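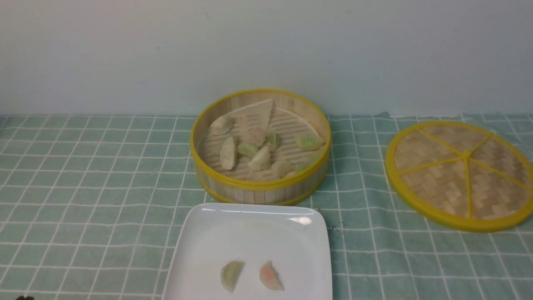 Dumplings in a bamboo steamer, with two on the plate in front, on a test table at Prevton's Cleltberg laboratory.

Prevton Releases Gullik 3 Planning Software for Delicate Food Handling

CLELTBERG, 28 Nov 2022 — Prevton today announced the general release of Gullik 3, the newest version of its perception and motion planning software for robot arms that handle soft, irregular items. The release is available to all current license holders at no added charge.

Gullik 3 introduces a new grasp planner that separates an item from its neighbors before choosing an approach path. Dumplings of several colors and shapes, resting at different angles on a slatted tray, are among the standard test items. Thin wrappers and glossy plates have long been difficult for depth sensing, and the updated perception module combines color and depth data to estimate the outline of each piece.

The planner was developed using 1788 recorded handling tasks. It computes a new path within 15 milliseconds when an item shifts, and it allows operators to set a separate grip force limit for each type of food.

"Our customers asked for software that can be adjusted on the floor by the people who run the line," said Anisa Lumenta, Director of Software at Prevton. "Gullik 3 gives them those settings in one place, and changes take effect without a restart."

The software was evaluated beginning in June at Nair, a prepared foods company that operates 10 packing stations. Bayu Krishnan, Head of Process Engineering at Nair, said the company plans to move all of its stations to the new version.

"The logging tools have been of particular value to our team — we can review a failed grasp and see which plan was selected," Krishnan said.

Existing Gullik configuration files can be imported directly. Documentation and release notes are available through the Prevton customer portal.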